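Minutes, 6/28/20, monthly catch-up on the streaming side of things. I'm typing these up from my own scribbles again, so shout if I got something wrong!
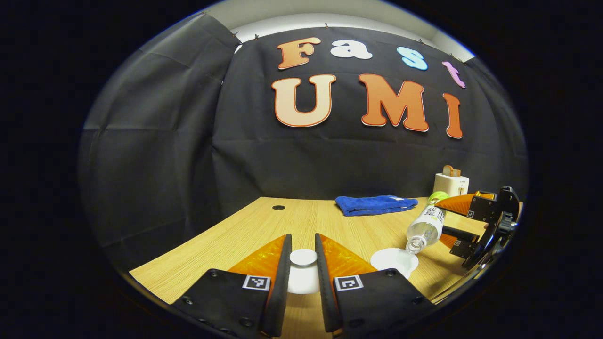

One member wanted it on record before we'd even opened the agenda that Jivar raising its family plan without an email was lousy, and that we should stop recommending it to people on our site until they explain themselves. Lots of yeses to that. I'll pull the link tonight.

**Zondent downloads.** The big item. Zondent is going to sell albums as plain files with no lock on them, and the first batch is 1,614 albums, mostly small labels. I'm thrilled (you could probably hear it in my voice), but a couple of people pointed out that the store still makes you install its own app to get the files, and that the app is a mess on older laptops. Fair enough. We agreed to try it for a month and then write it up.

**Peditden player.** The May update broke gapless playback and it's still broken. We've had 335 comments on our post about it, which is more than we got all last year put together! I'm going to send them the link and ask for a fix date. If there's no answer in seven days we post again.

**Sandhu catalog.** Sandhu has left two of the services we follow and gone exclusive with Jivar. Long talk, kind of circular. Some of us think exclusives push folks right back to pirating, some think labels can sell wherever they like. We voted on whether to run an opinion piece and it passed, 7 in favor, the rest against. I offered to do the first draft, so please be nice to me about it.

**Site stuff.** Comments page is slow, hosting bill is paid, and the old podcast feed comes down once I've saved the episodes (still need somebody with a spare drive, mine's full).

Next time: the Zondent write-up, whatever Peditden says, and the draft.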